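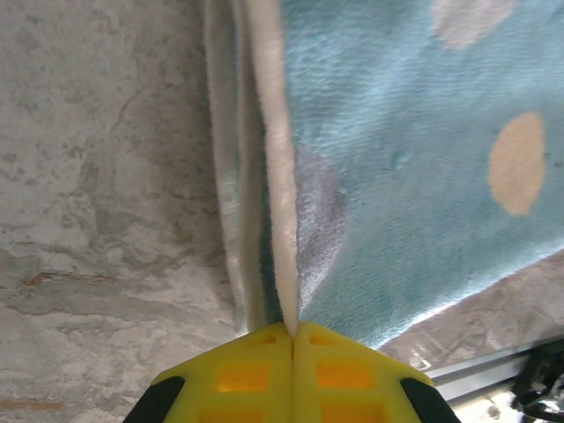
A winter collection of blankets in Jokton has closed with 1,213 handed in, and sorting is under way before they go out to families in May.

The Wongsuwan community laundry, which ran the collection, asked for fleece and wool blankets of any size. Fleece made up the larger share, much of it in children's patterns such as spots and stars. Each blanket is washed, checked along the hems and folded into quarters before it is bagged by size.

Torn or badly worn items are set aside and cut up for the animal shelter at Gruvmont – a change from last year, when they were sent away as rags.

The laundry is open for drop-offs of sheets and towels until 6 in the evening, but cannot take any more blankets for now. Duvets and pillows are not accepted at any time of year.

Families who would like a blanket can ask at the front desk or at the Cirelum advice centre next door. There is a limit of two for each child, and no proof of income is needed.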